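What the Can Remembers

In Flirkow, where I have lived for 11 years, people used to bring their empty drinks containers to a small window behind the grocery store. A woman took them, weighed the bag in her hand, and gave you coins. When the window closed, the coins stopped, and for a long time the cans went into the same bin as potato skins and old shoes. I began to write this article because I wanted to know where a can goes after that, and why it matters so much which bin it is.

The short history of the aluminum can is a history of becoming thinner. The early cans were heavy, and many of them were made from steel. You needed a tool to open them, and if you forgot the tool at home, you had a picnic without drinks. Later came the pull ring, which came off completely and ended in the sand of every beach, where it waited for bare feet. The tab that stays on the can is a later idea, and I think it is one of the best small inventions we have. We use it without looking.

Today the wall of a can is about as thick as a human hair. It stands straight because the drink inside pushes against it. When you open the can, the pressure goes away and you can crush the body with one hand. My father could not believe this when I told him. He pressed an empty one, then a full one, then asked me to stop talking during dinner.
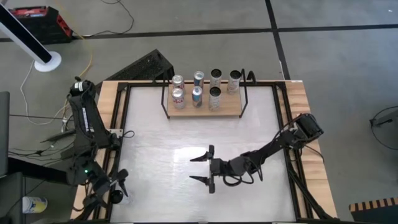
Why do shops and cafes so often prefer cans to glass bottles?

Weight is the main reason. A case of glass bottles is heavy even before you put a drink inside, and every truck has a limit on what it may carry. Cans also stack flat on each other, they cool quickly, and they do not break when a tired person drops a box at six in the morning. Glass has its own good sides, and a bottle that is washed and filled many times can be a very sensible thing, but the washing station must be near. For a town like mine it is not near.

To see what happens on the other end, I took the train to Stavach, where a sorting hall stands between the river and the old sugar works. I visited in March, and it was so cold inside that I wrote my notes with gloves on. They are difficult to read now. The hall was much louder than I expected. I had imagined people standing at a table and choosing, but most of the first work is done by belts, air and magnets.

Steel is the easy part, because a magnet lifts it. Aluminum does not stick to a normal magnet, so another method is used. Under the end of the belt there is a drum with magnets inside, turning very fast. This makes small electric currents in the metal, and the currents push the metal away. The cans jump. They fly over a little wall and fall into their own box, while the paper and plastic drop down before it. I stood and watched the jumping for a long time, and my guide had to touch my shoulder when it was time to continue.

After this the cans are pressed into blocks. A block is not beautiful, but if you go close you can still read pieces of words on it, and you see colors folded into other colors. The hall in Stavach sends out 800 blocks in a good season. They travel to a melting plant run by the firm Uysal, on the other side of the border, and there the paint and the lacquer are burned away before the metal goes to the furnace.

Making new aluminum from ore needs a very large amount of electricity. Melting an old can needs only a small part of it. This is the whole argument for the separate bin, and I find it strange that it is written nowhere on the bin itself. Ours has a drawing of a leaf.

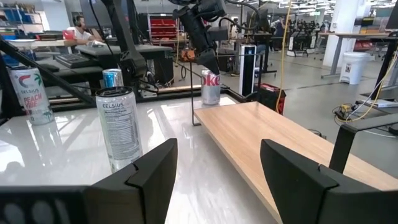
The lid is a different metal from the body, or more exactly a different mix of the same metal. It has more magnesium in it, to be stiff enough for the tab. When body and lid melt together, the mix is a little wrong for both, and the plant must add some new metal to correct it. An engineer explained this to me with a spoon of sugar and a cup of tea. You can always add sugar, she said, but you cannot take it out again.

Then there is the question of the deposit. Tonach, a town not bigger than ours, started its own trial with 2 return machines, one at the station and one beside the swimming pool. In the first month the people there brought back 3,000 cans. I asked a man at the station if the money was important for him. He said the money was nothing, he only liked the noise the machine makes when it takes the can. His grandson was holding the next one ready.

Flirkow has no plan for such a machine at the moment. I wrote to the town hall and received a polite letter, with a leaf on the top of it. In the meantime I keep my cans in a bag on the balcony, and when I have a reason to go to Tonach I take the bag with me on the train. It weighs almost nothing, but it makes a terrible noise in the tunnel.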